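Lornton opens its first welcome office for new arrivals, and I got to poke around

5 Jun 2024

I've been writing about immigration in this town for a good while now, and most of my notebooks are full of waiting. People waiting on work permits, waiting on interviews, waiting on a letter that went to an apartment they left two moves ago. So it was a nice change to spend a morning at something that was opening.

The Lornton Welcome Office unlocked its doors this week on the ground floor of the old Holanda building, the one with the green awning on the Faltside end of the bus line. It's a city office, paid for out of the regular budget for one year, and the idea is pretty simple. If you've just moved here from another country, you can walk in and get help with the paperwork that eats up your first few months - school enrollment, a bus pass, a state ID, finding an English class that doesn't meet in the middle of your shift.

By the time I got there the line was already out to the sidewalk. The front desk told me 91 people signed in on the first day, and that the city had planned for far fewer. They ran out of the Spanish forms before lunch and had to send somebody over to city hall for more. (The Portuguese ones held out until the afternoon.)

Valquíria Xavier runs the place. She came over from the county's family services department, and she has the slightly hoarse voice of a person who has been on the phone since dawn. I asked her what people wanted most and she didn't have to think about it.

"Appointments," she told me. "They want me to call and make the appointment while they're sitting there. They've tried calling, they got a recording, they hung up. It's ten minutes of my day and it's a month of theirs."

She has nine people on staff, two of them part time, and between them they cover a decent number of languages. For anything else there's a phone interpreter service. I watched one of those calls happen, with the handset going back and forth across the desk between a caseworker and an older man in a very good hat, and it was slow but it got there. He left with a clinic appointment in his shirt pocket!

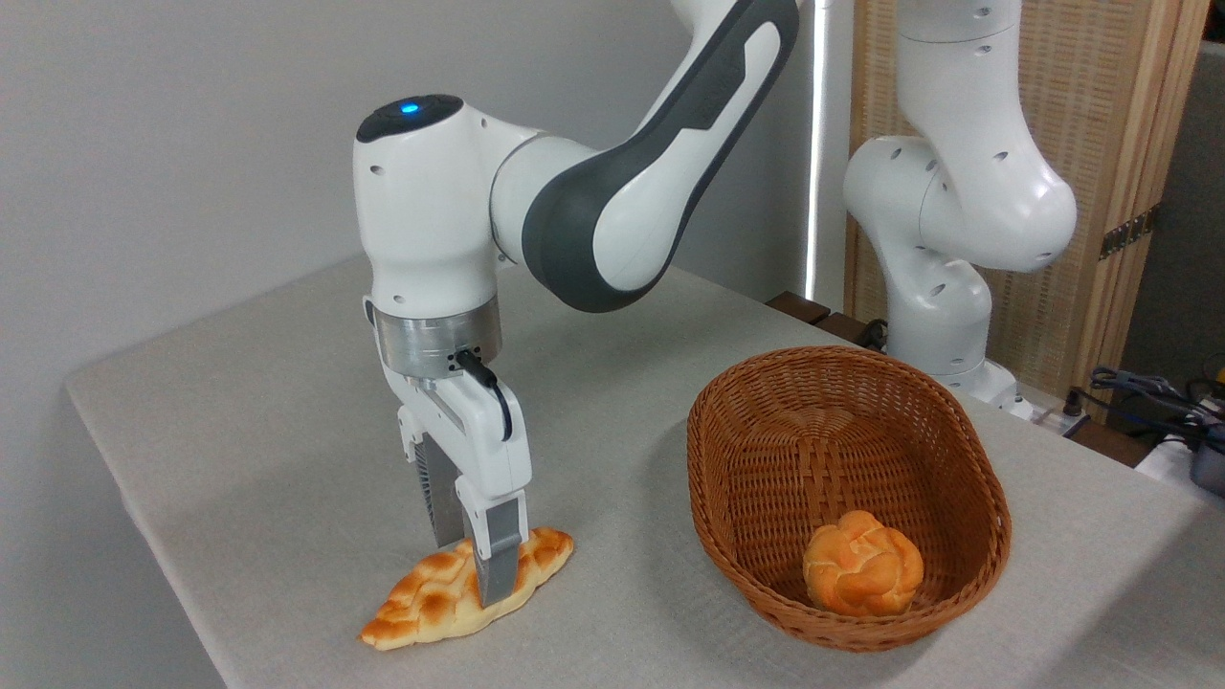 What the office can't do is give legal advice, and I think that's going to be the sore spot. The nearest nonprofit that takes asylum cases for free is called Tosadetti, and it's a long ride away, past the county line. Its waiting list stands at 211 families right now. Xavier's staff can put your name on that list and they can tell you what to bring, but they can't tell you what to say to a judge, and more than one person I talked to in line had come hoping for exactly that.

Welington Vieira was one of them. He drives for a bakery supplier and moved to Lornton last October with his wife and their two girls. His asylum application is in and his work permit came through this spring, so he's further along than many, but his court date has been moved twice and he'd like to know why.

"I'm not mad about today," he said when he came out. "They fixed the school thing for my daughter. I was trying to fix that since winter." Then he shrugged and said he'd call Tosadetti again from the truck.

Not everybody in town is happy about the new office. The city council got 149 written comments before it voted, and I read all of them, which took me two evenings and a lot of coffee. Some were flat-out against spending local money on this. A bigger share were from people worried about the rent in the Holanda building, and whether the office would push out the tax prep place next door. A handful just wanted to know about parking. The vote passed anyway, though it was closer than I expected, and the council will look at the numbers again before it decides on a second year.

I did ask at the tax place, by the way. The owner says she isn't going anywhere and that she's had three new customers walk over already.

A few practical things, for anybody who needs them. You don't need an appointment for a first visit, and you don't have to show immigration papers to get in or to ask a question. Bring something with your current address on it if you have it - a lease or a utility bill is fine. The office opens at eight thirty and stops signing people in at four. Kids are welcome, and there's a corner with books. If you want help with school enrollment, bring shot records, even if they're from another country and not in English.

I'm planning to go back in a few weeks, once the first rush is over, to see how the appointments are holding up. If you've been in and want to tell me how it went, my email is at the bottom of the page, and you can write to me in Spanish or Portuguese too.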